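Support > Power & Charging > Set-up guides

Section 4. Placing and connecting the Bellia power strip

Read this section before plugging anything in. It covers the Bellia strip and the Tidine travel adapters sold with it. If you have the wall-mounted Joly version, go to Section 6.

4.1 Before you start

Check that you have the following:

- Power strip
- Adapters (one per plug that needs one)
- Cable ties, bag of four
- Rating card, part no. 211

Find the total load printed on the rating card. Add up the wattage of everything you plan to connect and compare the two numbers. Heaters, kettles and irons go straight into a wall outlet and must not be run from the strip.

CAUTION: Indoor use only. Do not use the strip in a bathroom, beside a sink, or on a floor that gets hosed down.

4.2 Choosing a spot

1. Pick a flat, dry place within reach of a wall outlet. Do not add an extension cord to reach it.

2. Wipe or sweep the area. In garages, basements and workshops, look for grit and crumbling concrete, and keep it out of the sockets.

3. Check the wall for damp. Old stains are common on bare concrete. If a stain feels wet, or comes back after you dry it, choose another spot.

4. Leave a hand's width of clear space on every side. Large plugs need room and the housing must be able to shed heat.

NOTE: Do not cover the strip with a rug, a towel or a storage bin.

4.3 Connecting plugs and adapters

1. Switch off each appliance at its own switch.

2. Look at the prongs on each plug and adapter. They should be straight and clean. Set aside any that are bent, loose or blackened.

3. Hold the plug by its body and line the prongs up with the slots. Some of the slots are set at an angle, so turn the plug to match before you push.

4. Press until the plug sits flat. No metal should show between the plug and the face of the strip.

5. Connect the largest plug first and fit the smaller ones into the sockets that remain.

6. Use one adapter per socket. Never plug one adapter into another.

7. Keep adapters that are not in use away from metal tools, screws and loose wire. Store them in a box or drawer when you have finished.
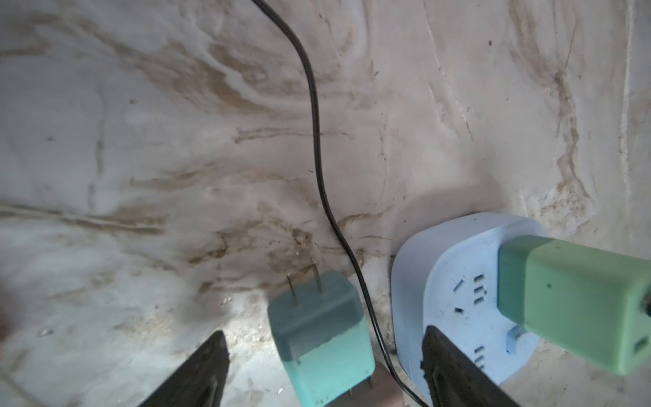
Fig. 4-2. Large plug fitted at the upper right of a strip; adapter to the left, prongs up.

4.4 Running the cables

1. Let each cable hang in a loose curve. A cable pulled tight will work its plug out of the socket.

2. Keep cables off walkways and away from door hinges.

3. Gather extra length in a wide loop and close it with a tie. Do not wind it around the strip.

CAUTION: If a plug or the housing feels hot, switch everything off at the wall outlet and disconnect it. Do not reconnect until the cause has been found.

For replacement adapters, order Ernov kit 118. Spare cable ties are part no. 400.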